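Setting up your first bracket in Trerkix

By now you should have the Trerkix admin app installed and your organizer account approved. If you're still waiting on the approval email, check your junk folder, mine went straight there. I run a small online fighting game cup called the Rivico Open, and everything in this section is how I do it myself, so feel free to skip the bits that don't fit your event.

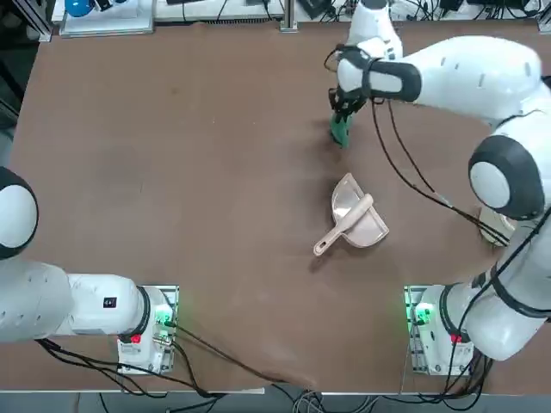
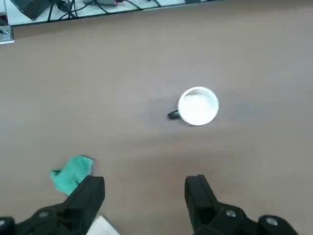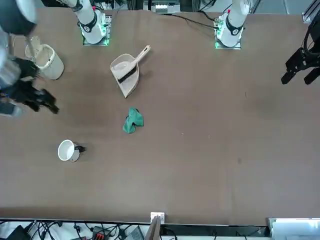 Before you touch the bracket screen, have your rules page written and your player cap decided. You can change the cap later but it resets the seeding, and I've done that to myself more than once (ugh).

Creating the event

1. Open Trerkix, go to Events, and click New Event. Pick Bracket, then Double Elimination. League mode is a whole different animal and I cover it in section 6.

2. Type the event name exactly how you want players to see it. The name gets baked into the sign-up link, and renaming the event later doesn't rename the link. I still have one out there that says "testtest."

3. Set the player cap. A free account goes up to 1,000 entries.

4. Choose your game from the list. If it isn't there, pick Custom and fill in the match length and the number of rounds per set.

5. Under Check-in, turn on Require Check-in and set the window. I open mine an hour before the first match and close it ten minutes before.

6. Click Save Draft. Don't click Publish yet!

Note: Draft events don't show up on the public page, but anyone with the direct link can still see them. Keep it to yourself until the prize info is right.

Linking your sign-up sheet

If you took sign-ups through Devumine, you can pull them straight in. Go to Entries, click Import, and log in to Devumine when the window pops up. My last list had 1,294 names on it, so I split it into 2 qualifiers and imported each one separately. It took a few minutes and the progress bar sat still for most of that. Leave it alone, it's working.

Caution: Importing twice makes duplicates. Trerkix matches on email, and plenty of players sign up with one address and play with another. Run Find Duplicates before you seed.

Seeding

Open the Seeds tab and choose Random or Manual. With Manual you drag names up and down, and it does not save as you go, so hit Save every so often. If you're using the Caputo stats add-on, there's a third choice called Ranked that fills in the order from past results. It's pretty good for returning players, but it dumps every new player at the bottom in alphabetical order, so I shuffle that part by hand.

Once the seeds look right, click Lock Seeds and then Publish. Open the public page in a private window and click through the first round as if you were a player. If a match shows "TBD vs TBD" in round one, your check-in setting didn't save. Go back to step 5.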